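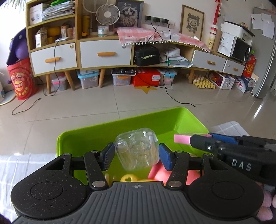 Toy food multiplies, I swear. We moved into 603 at Gollside with one small bag of the stuff and now it turns up in my coat pockets, under the couch cushions, in the bathroom (why the bathroom?) and once inside a boot I had already put my foot into. So this month's gallery is all about the play food corner and the great toy food sort, plus a bit of a wander around the room it lives in. The lime-green bin is where everything ends up at the finish, and you can already spot the pink foam toy and a yellow ring down in there, which do not count as groceries by anyone's rules, but my daughter runs the store and she says they're for sale. I've given up arguing with the management!

Only a couple of pictures this time, so you get extra chatter from me with each one. Get a coffee.

The long low cabinet

A few of you asked after the last gallery whether we ever painted the cabinet along the back wall. We did not. I love it the way it is, with the white drawers and the orange handles, and the open compartments on the wooden part mean I can throw papers in there at the end of the day and pretend they've been filed. The orange bowl lives there too. It was meant for keys. It has held keys for possibly one week of its life.

The pink checked cloth along the top was a Lavport market find, and I went back and forth on the little white pompoms for ages before I bought it. I thought they'd be too much. They're a little too much and I like them a lot. The cloth hangs down over the open shelf underneath, so you can shove a bag in there (see black bag) and from the couch it all looks fairly respectable. If you're copying the idea, measure the drop before you go shopping. I guessed, and I got lucky.

And yes, the fluffy cat drawing is staying up behind the desk fan. I know the fan is in front of it. There are only so many places near the sockets, and when July comes I'm not picking the cat over the fan.

How we sort

The floor tiles are beautiful to look at and horrible to kneel on, so these days the whole business happens up on the table, with the checked cloth down first. Plastic radishes make a terrible racket on a bare tabletop, and the cloth stops the round ones from rolling off quite so fast.

We tip everything out, and then it goes in heaps: fruit, vegetables, things in cartons, and "other," which is always the biggest heap. Anything cracked goes. Anything sticky goes into a bowl of warm soapy water with an old toothbrush, and I leave it about 20 minutes while we deal with the rest. Watch out for pieces with a hole in them, they hold water for days and then dribble it on your sleeve. Shake them out well and stand them on a towel overnight, hole side down.

We keep 7 favorites out on the shelf for everyday shopping and the rest goes in the box. Choosing the favorites takes longer than all the other jobs put together, and there are speeches.

Market day

The pumpkin always gets the front spot. It's a handsome pumpkin, green leaves on the stem and everything, and the grapes get to sit out next to it like they're on special offer. Everything else stays in the green cookie box, with the corn hanging over the side in its husk and the bananas at the back. There's a pig in with the produce. I've asked. It's "the customer."

I do recommend a cookie box if you can get hold of a big one. Ours has three heart-shaped cookies on the front, so anyone who comes over asks if there are cookies, and then they get handed a radish. 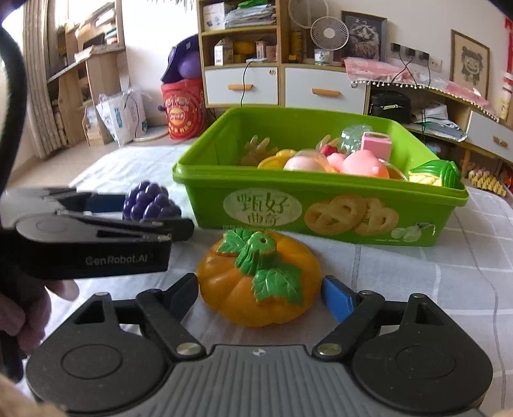
What I'd still like to change

The wall, mostly. The smiling girl cartoon and the cat are both framed and both lovely, but I'd like a third one over there and I can't decide on anything. I had my eye on a print from the Kakakhel shop down the hill and talked myself out of it twice. If it's still in the window in November I'm going in.

The red bucket with the cartoon faces needs a proper home, too. It's good for plush toys but it drifts around the room, and I'm forever nudging it along with my foot. A low shelf would do it, or maybe just a hook for the shopping bags so the bucket could have their patch.

Next gallery will be the hallway, if I can find the floor in it. Send me your toy storage pictures in the meantime, I really do look at every one!

More from the Gollside galleries

The kitchen drawers, before and after
Lavport market haul: cloths, ribbon and one regrettable lamp
2 ways to fold a fitted sheet (I use neither)
Our weekend in Fuston
Balcony pots that made it through the winter
Hanging pictures without a hammer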